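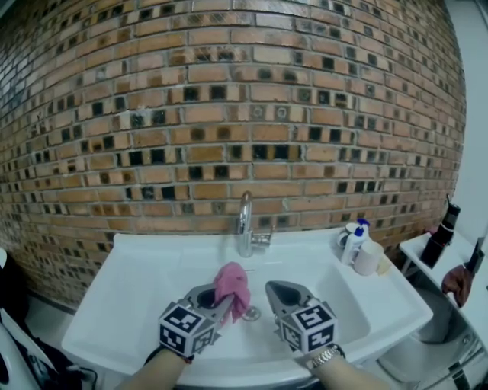 One visitor at the Cindbridge open day said it was all very nice, but a machine that can weld a car door should have learned to rinse a cloth by now, and asked why people were still doing the work with their own hands. A few others nodded.

I think the question was fair and the complaint behind it was wrong. A car door arrives in the same place each time. A wet cloth never has the same shape twice, and a sink is a deep box with a faucet in the way. At the demonstration, people held the grippers and did plain household jobs with them, and the recordings go toward teaching a robot later on. The Lenetti team said they wanted 2000 recordings before April. They had 57 from the sink.

I had a turn myself. It took me 5 tries to pick up a cloth by the corner I wanted. You lose the feeling in your fingertips and have to go by eye – I did not expect to miss it that much.

The open day I went to at Turnisport last year had a polished arm that poured coffee behind glass. It drew a bigger crowd, and I learned very little from it. Cindbridge let us see the slow part, with mistakes left in. I would like more companies to do that, even if some visitors go home unimpressed. People will be asked to buy these machines one day, and they should know how much handwork went into them first.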